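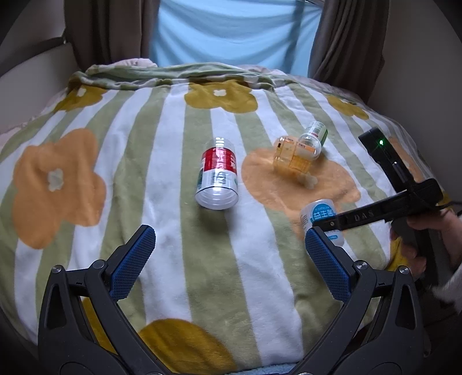
**Departamento de Automatización y Robótica · Taller de Manipulación**

Apuntes de la visita a Justby, jueves, 26 de agosto de 2021

## 1. Objeto de la visita

La demostración correspondió al bloque de recogida de datos con pinza manual. El alumnado debe relacionar lo observado con el tema de agarre de objetos deformables, impartido en junio. Estos apuntes sustituyen a la hoja provisional.

## 2. Montaje

Se trabaja sobre una cama cubierta con una manta de felpa a rayas verdes y blancas, con motivos estampados de gran tamaño. Los objetos son envases de plástico: botellas transparentes con etiqueta, un recipiente de tono ámbar o anaranjado y un envase blanco con el rótulo «益生菌» (probióticos).

La superficie condiciona la tarea en varios aspectos:

- La felpa cede bajo carga. La altura de contacto no coincide con la del plano nominal.
- El estampado introduce bordes de alto contraste que no corresponden a ningún objeto.
- El plástico transparente deja ver el fondo y produce reflejos especulares; la segmentación por color no es fiable.
- Los envases en contacto entre sí se ocultan parcialmente.

## 3. Pinza

Dos mordazas simétricas, con eslabones articulados de color oscuro y almohadillas azules texturizadas en las puntas. La apertura se registra junto con la imagen. En el protocolo Savow, seguido durante la sesión, cada episodio comienza con la pinza abierta y los objetos dentro del campo visual.

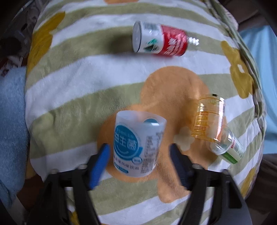 La aproximación se hace con las puntas a ambos lados del cuerpo del envase. El cierre debe ser progresivo: en recipientes de pared delgada, un exceso de fuerza deforma la sección y modifica el punto de apoyo. Conviene distinguir dos casos:

1. **Envase vertical.** Agarre lateral, por debajo del borde.
2. **Envase tumbado.** Agarre transversal al eje. Si el cuerpo es cilíndrico, una punta que toca antes que la otra lo hace rodar.

## 4. Registro

La serie asignada al grupo consta de 108 episodios, de los cuales 69 se reservan para el ejercicio. Los restantes quedan como conjunto de contraste. El etiquetado se realiza con Clatadov, versión 3. Se anotan el inicio de la aproximación, el primer contacto, el cierre y la suelta. Cuando el contacto queda oculto por la mordaza, se marca el intervalo como indeterminado y no se interpola.

## 5. Trabajo posterior

Leer el capítulo de Szilágyi sobre contacto con superficies blandas y entregar, por parejas, un informe de 2 páginas con:

- criterio empleado para fijar el primer contacto;
- tratamiento de los reflejos y de las oclusiones;
- propuesta de disposición de los objetos para una segunda serie.

Las tablas de anotación se adjuntan en un archivo aparte, con el número de episodio en la primera columna.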